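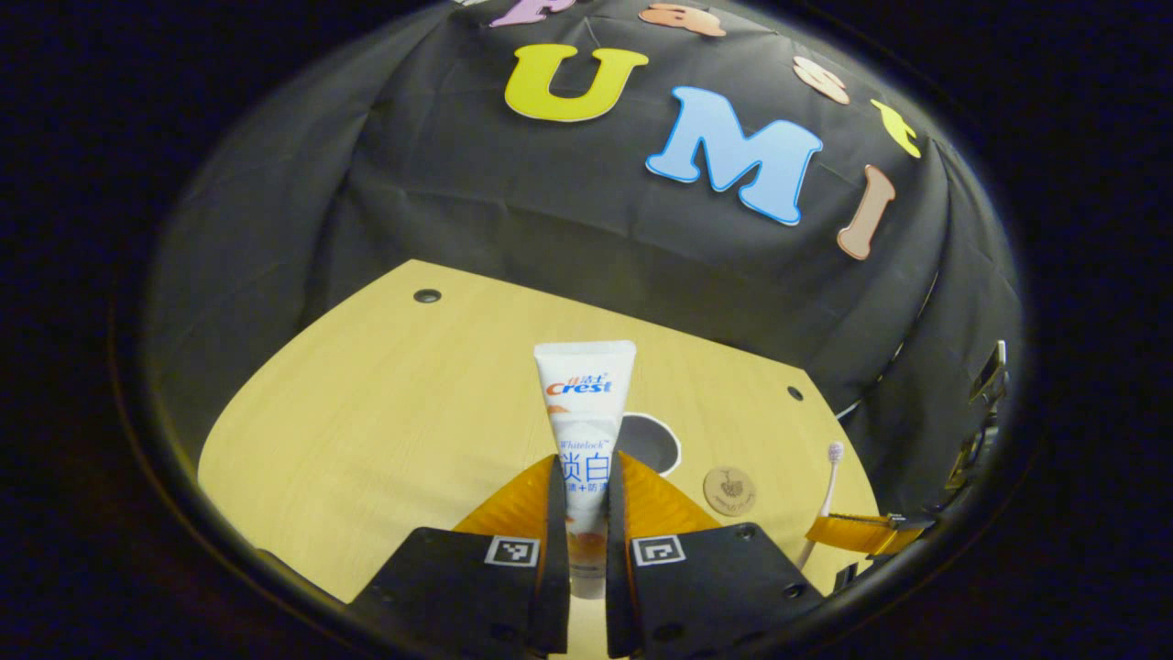 Filed under: Good Practice / Handheld Grippers / FAQ

Wednesday, July 29, 2026
By Mio Kikuchi

I look after the recording rules for the tabletop tasks at Cleltbridge, and I get the same questions every time a new group starts. So I've typed up my answers in one place. If yours isn't in there, write to me and I'll add it (I do read them all, even if it takes me a few days!).

Do the rules apply to short practice takes?

Yes, if you're going to keep them. If you're just getting a feel for the fingers, wave the thing around however you like and delete it afterward. But the minute a take goes into the shared folder it gets treated like any other, and whoever trains on it won't know you were only warming up.

How many takes do you want per task?

200 accepted takes for a standard task. Accepted is the important word there – a take that gets thrown out at review doesn't count toward the number, so plan for extra. The Istimska set took 394 tries to get to its 200, and that was with people who'd done this before. Don't feel bad about your reject pile.

Can I use ordinary things from the drugstore?

Please do! Toothpaste, toothbrushes, soap boxes, whatever people have next to the sink. I only ask that you write down the full name on the package, in the language it's printed in, and the size. "Toothpaste" in the notes is no help to someone who has to go buy the same tube next year. Copy the characters if it's a Chinese or Japanese package, and don't translate them for us.

My tube gets squashed after a while. Is that a problem?

It's the question I get most about soft packaging. A tube that starts out full and firm will not feel the same to the fingers after a long afternoon. We swap it for a fresh one every 60 takes, and sooner if there's a dent you can see. Put the swap in the notes. And keep the cap tight, for reasons you can guess.

What do you check on the gripper before a session?

The square markers on the fingers come first. They need to be clean, flat and fully in view when the fingers are open and when they're closed. A thumbprint or a lifted corner can spoil the width reading, and you may not notice until you're home. Then I look over the soft pads for nicks and wipe them with a damp cloth. Let them dry all the way. After that I open and close the fingers slowly a few times while watching the preview, and I'm done.

Should I start from the same pose each time?

No, and this is where I disagree with the old Matsuda handout that some of you still have pinned up. It told people to start from a taped mark. We want the start to vary a bit: higher, lower, a little to the left. What should stay the same is the pause. Hold still for a second before you move and again after you let go, so the take can be trimmed cleanly.

Is a busy background okay?

It depends on the task sheet. If the sheet says plain backdrop, use a plain dark cloth, and leave it alone once you've started, wrinkles and all. Lettering or a project name on the cloth is fine as long as it stays put for the whole set. What causes trouble is someone tidying up halfway through, so that takes 1 to 100 look one way and the rest look another.

With two grippers, does the one that's waiting need to be out of the way?

It needs to be resting somewhere it won't bump the objects. It can be in view. Pick a resting spot, note it on the sheet, and go back to it between takes.

I dropped the object. Delete or keep?

Keep it and mark it as a failed take. Same for a slip or a bad grab. I know it's tempting to bin the embarrassing ones, but people at Hamico have asked for those more than once. The only things to delete outright are takes with someone's face or private papers in view.

How long do I have to fix a set after review?

14 days from the day you get my comments. If you need longer, just ask before the time runs out and I'll almost always say yes.

Who can change the rules?

Anyone can suggest a change. Send me the rule, what went wrong with it, and a take that shows the trouble. I update this page in July each year, with small fixes in between.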